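Workshop Tips: Showing a Robot How to Hang Up Keys

Every few months somebody tells me that teaching a robot a household job is as easy as doing it yourself with a pair of grippers in your hands. I have doubts. The Vavel handout makes it sound like an afternoon's work. It isn't, but if you are going to try, these tips will save you some wasted takes.

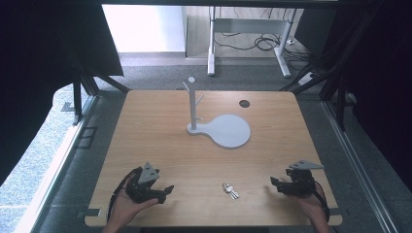
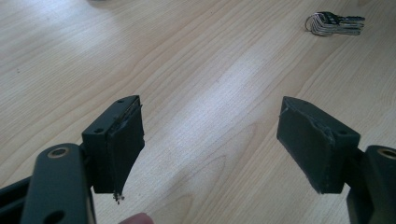
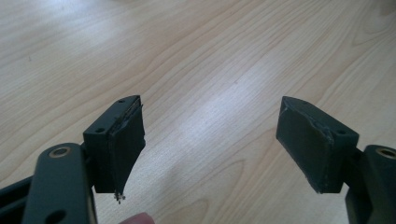
Key hook task, hand-held grippers. The first view takes in the stand, the keys and both hands; the other two are from the grippers' own cameras.

Check the pads before you start. Frayed covering on a fingertip may still hold a block or a cup, but a key is thin and flat and will find the one loose flap. If an edge is peeling, trim it or put on a fresh covering. Do both fingers together, or you'll be comparing an old grip with a new one for the rest of the day.

Look at the glare. A pale tabletop under a strong light gets a bright band across the middle, and silver keys can get lost in it. Turn a lamp off or move the table. The Sirneck guide says the software copes with reflections. Maybe so. I would still move the table.

Pick up by the ring where you can. A key held by the blade swings the ring away from the peg, and then you spend ten seconds fishing.

Decide which peg you mean. On a stand with pegs at several heights, people drift to whichever is handiest, and the robot is left to guess what you wanted. Write the peg on a piece of tape and stick to it for the whole batch.

Keep your own fingertips back. It's tempting to nudge a stubborn ring with a finger. The robot won't have that finger, so throw the take out.

Move the keys between takes. Same spot every time gives you a robot that can find keys in that spot.

Now the numbers. In July I recorded 387 takes and kept 226. Most of the rejects were my fault: fumbles, wrong peg, cord in the way. The Mak people suggest 1,000 takes for a job like this, and Jallano says far fewer will do. Neither says how messy the table was, so I wouldn't lean on either figure.

Remote control is no shortcut, in my view. You lose the feel of the ring catching on the peg, and my takes came out slower. Try a dozen each way before you buy anything.

Coil the cords out of your lap before you sit down.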